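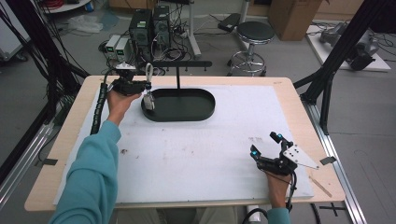
Last updated: Sunday, September 3, 2006

I finished the Romgate leadership workbook last night, all 27 chapters of it, and I still couldn't tell you what a leader does on a Tuesday.

Our church signed up in June. The pitch was that small group leaders would go through the material in pairs, meet every other week, and come out with a "vision statement" for their group. My group is eleven people who eat chili and read Luke. I wrote a vision statement anyway. It says we will eat chili and read Luke, in longer words.

My trouble with the thing starts on page 2, where the authors say they surveyed 842 pastors and found that growing churches have "intentional" leaders. How did they decide who was intentional? As far as I can tell they asked the pastors. I'd like to meet the man who checked the box for unintentional.

Then there's the Nivurbridge story, which shows up in four different chapters. A congregation there was down to 40 people on a good Sunday, the new pastor drew a diagram on a napkin, and a few years later they needed a second parking lot. Maybe so. I grew up two towns over from a church that filled its lot the same way, and what happened was that a chip plant opened down the road. When the plant closed the lot emptied out again, and I don't recall anyone blaming the diagram.

I will give them the chapter on listening. It is short and it tells you to visit people at home and keep your mouth shut for the first half hour. My grandmother could have written it, and I underlined most of it.

The follow-up course is from Ivilis and costs up to three times as much. We vote on it at the next leaders' meeting. I plan to ask what changed since June, and I'd take one example, even a small one.

Recent posts
Why I quit the Zanetti seminar at lunch
Mission statements I have sat under
Reading Luke slowly

Comments? Use the contact page | Back to top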